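Protokoll der Redaktionssitzung vom November 2022
Medienblog Luvuvau, Redaktionsraum Stellenitz
Protokoll: ich (schon wieder)

So, ich schreibe das gleich am selben Abend runter, sonst weiß ich morgen nicht mehr, wer was wollte. Wie immer gilt: Wer sich falsch wiedergegeben fühlt, schreibt mir bitte eine Mail und klärt es nicht in der Kommentarspalte. Das hatten wir im Oktober, das reicht fürs Leben.

TOP 1: Protokoll der letzten Sitzung

Angenommen, mit einer Änderung. Hatem Cherkaoui legt Wert darauf, dass er die Talkrunde bei Keane nicht »unerträglich« genannt hat, sondern »schwer zu ertragen«. Ist notiert und im alten Protokoll korrigiert.

TOP 2: Der Streit um die Keane-Kolumne

Der große Brocken, wir saßen fast die halbe Sitzung daran. Kurz für alle, die nicht da waren: In seiner Abendsendung hat Keane unsere Kolumne über Gästeauswahl in Talkshows vorgelesen — allerdings nur den zweiten Absatz, und den ohne den Satz, auf den alles hinausläuft. Danach hat er uns »Schreibtischzensoren« genannt und die Hörer aufgefordert, uns mal ordentlich die Meinung zu sagen. Das haben sie getan! Bis gestern Mittag lagen 621 Mails im Postfach. Hatem hat sie grob sortiert (danke dafür, ich hätte nach der ersten Stunde aufgegeben) und kommt auf 410, in denen wirklich ein Argument steht, egal ob für oder gegen uns. Der Rest besteht aus Großbuchstaben.

Diskutiert wurde dann, ob wir überhaupt antworten. Hatem ist dafür, und zwar schnell und mit dem vollständigen Wortlaut, damit jeder selbst vergleichen kann. Ich war erst dagegen, weil so eine Antwort ja genau das ist, worauf die Sendung wartet, und dann haben wir nächste Woche die dritte Runde. Überzeugt hat mich am Ende der Hinweis, dass sehr viele der Leute, die uns geschrieben haben, die Kolumne gar nicht kannten und höflich danach gefragt haben. Denen sind wir eine Antwort schuldig.

Beschluss: Wir veröffentlichen die Kolumne noch einmal komplett, daneben die Abschrift der Sendepassage, und dazu eine kurze Einordnung von höchstens 1000 Zeichen. Keine Schimpfwörter zurück. Das Wort »Hetze« kommt nicht vor, auch nicht in der Überschrift. Einstimmig, wobei Hatem beim Thema Überschrift sehr laut geseufzt hat.

TOP 3: Umgang mit Zitaten

Ergab sich direkt aus TOP 2. Wir regen uns über verkürzte Zitate auf und haben im Sommer selbst eins gebracht, bei dem hinten ein halber Satz fehlte. Das war mein Text, ich sage es lieber gleich selbst. Ab sofort gilt deshalb: Wer aus einer Sendung zitiert, legt die Stelle mit Minutenangabe in den gemeinsamen Ordner, und eine zweite Person hört sie nach, bevor der Text online geht. Bei Eilsachen darf das Nachhören auch am Telefon passieren. Ganz ohne geht nichts mehr raus.

TOP 4: Kommentarspalte

Bleibt offen, wird aber nachts geschlossen. Ich wollte sie für eine Weile ganz dichtmachen und bin damit untergegangen. Na gut. Die Moderation läuft in 3 Schichten, der Plan hängt ab morgen im Flur, bitte tragt euch wirklich selbst ein und wartet nicht, bis ich herumlaufe und frage.
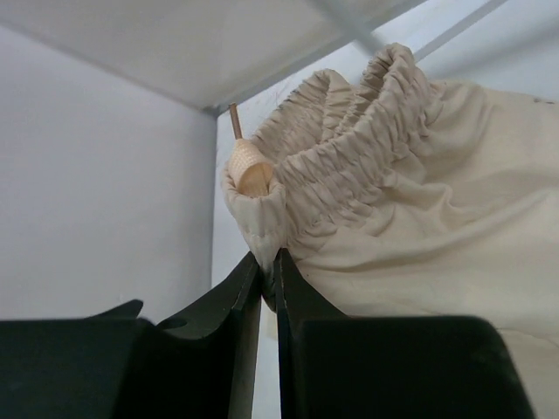 Zur Moderation noch: Gelöscht wird bei Beleidigungen und Drohungen, nicht bei schlechter Laune. Wer Keane verteidigt, darf das tun, gerne ausführlich. Drohungen bitte vor dem Löschen sichern und an mich weiterleiten, ich gebe sie gesammelt weiter.

TOP 5: Anfrage von Hekora

Der Podcast Hekora möchte jemanden von uns und jemanden aus Keanes Redaktion an einen Tisch setzen. Ich finde die Idee gut, Hatem findet sie furchtbar (»Dann brüllen wir uns eben ohne Bild an«). Wir fragen erst mal nach, wer moderiert und ob das Gespräch ungeschnitten erscheint. Nur wenn beides passt, stimmen wir darüber ab. Ich schreibe die Mail.

TOP 6: Verschiedenes

Der Schlüssel zum Archivschrank ist wieder da. Die Einordnung zu TOP 2 entwirft Hatem, ich lese gegen. Für die Abschrift der Sendepassage suchen wir noch jemanden mit guten Nerven und guten Kopfhörern — Meldungen bitte an mich. Den nächsten Termin schicke ich herum, sobald Hekora geantwortet hat.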